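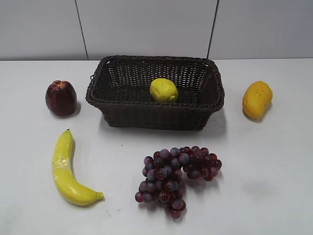 Fruit and a Basket: Corndale Kitchen Corner Gallery

91 shares 3 comments

I've been after a decent set of pretend fruit for ages, and the play kitchen at Drandby has finally got one! We all know the kind that looks like lumpy crayons. These have some life in them, and the colours look fantastic on a white tabletop.

A few notes on my favourites:

The basket – dark chocolate brown, woven, with a thick twisted braid running right around the rim. I'm a sucker for a braided rim. The Hirvonen catalogue had a paler one and I'm so glad we held out for the darker colour.

The lemon – the one in the basket! It has a properly lumpy skin and just a touch of green in the yellow.

The apple – deep burgundy with strong ridges down the sides, almost bell-shaped. My favourite of the lot, and it stands up on its own (a big plus when you're setting up a pretend fruit stall).

The mango – warm golden orange with tiny dark speckles near the top. Mangoes hardly ever turn up in these sets, so this was a lovely surprise.

The banana – a nice easy curve, a dark little tip at the stem end and a greenish one at the other. Even the skin has a few faint creases.

The grapes – red, and still all in a bunch. Ours at home lost half of theirs down the back of the couch.

Next up is the Drakirano tea set, which I'm hoping to photograph in March when the afternoon light comes through the side window – the little cups are gorgeous.

217 likes 2 saves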